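How Does a Robot Learn to Grab a Lunch Box?

You learned to pick things up by trying, again and again. Robots need lots of tries too! At the Drinlow lab, people hold the grippers in their own hands and show how it's done. Every try gets saved as one example.

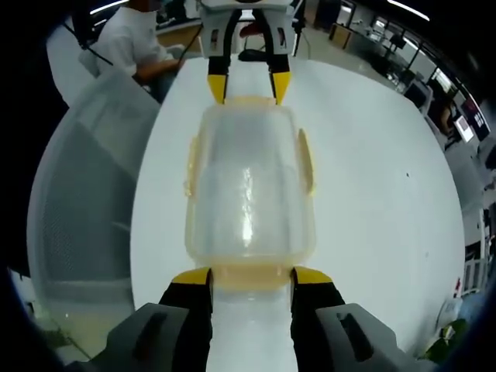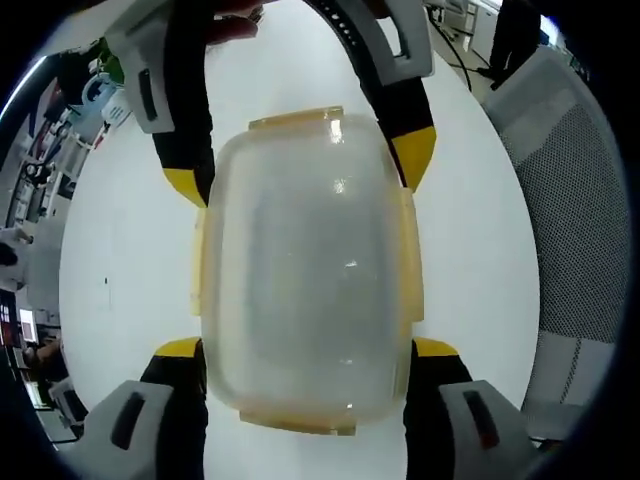

Why So Many Examples?

A food container can be turned any which way, so one example won't do. Theda Thiele's team wants 200 for this job, and they did 27 before lunch. Wow! Then a computer studies them all and looks for patterns.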